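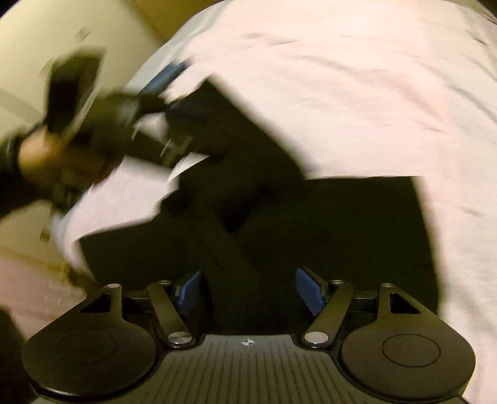 The pale sheet at Brekside.

The sheet was specified at 200 threads to the inch and did not meet the specification. Zinash Ambaye knew this by the second wash. She wrote it in the linen book under "Forngate, double, pale" and left the column for action blank, as the supplier had stopped answering letters in April.

Brekside had nine rooms and one linen cupboard. The cupboard was on the upper landing, against the chimney wall, and stayed dry all year. Fitted sheets went on the lowest shelf. Flat sheets went above them, folded in half lengthwise, in half again, then in thirds. Pillowcases had the top shelf and a tendency to migrate. The procedure was typed on a card inside the door. Mrs. Woldegiorgis had typed it before she sold the house, and it ended with the words "corners are not optional."

Zinash had worked under that card for six years. She could strip and make a double bed in four minutes, or five if the mattress had been turned. She started at the foot. Most people started at the head and then had too little sheet left to tuck in, and the guest's feet came out in the night.

On Saturday the guest in the back double left early. The key was in the dish at 7:15. The window was open on its first notch, and the radiator had been turned off at the valve. The blanket was folded over the chair in half, in half again, then in thirds.

She looked at the blanket for a while before she touched it.

She took the pillowcases first, by the closed end, and shook each pillow out onto the chair. Then she went around to the foot of the bed for the sheet. It was tucked with a mitered corner, pulled to forty-five degrees and pressed flat. The other side was the same. She had made this bed on Thursday, and her own corners ran slightly shallow on the left – an old wrist injury, not worth correcting. The left corner in front of her was exact.

She checked the register. The name was Didness, no first name, one night extended to two, paid in cash. The address was a post office box. Under "how did you hear of us" the guest had written "I used to type the cards."

Zinash went back up. She pulled the corner loose, then the other one, and drew the sheet toward her over the mattress. In the light from the window the color was closer to white than pink. Near the hem there was a repair she had not made, a row of small stitches closing a tear the length of a thumbnail. She counted the stitches to an inch, out of habit, and got fourteen. The thread matched.

She carried everything down. Whites went in at 200 degrees. The pale sheet went in separately at 110, on the short cycle, with half the usual powder. While it ran she opened the linen book and turned back to the Forngate entry. The action column was still blank. She wrote "mended" in it, and then the room.

When the cycle ended she hung the sheet on the line behind the kitchen, hem down, with the pegs a foot apart. Then she took the card off the cupboard door and turned it over. On the back, in pencil, was a list of nine rooms with a tick beside each one. The tick beside the back double was darker than the rest.

She put the card back and went up to make the bed, starting at the foot.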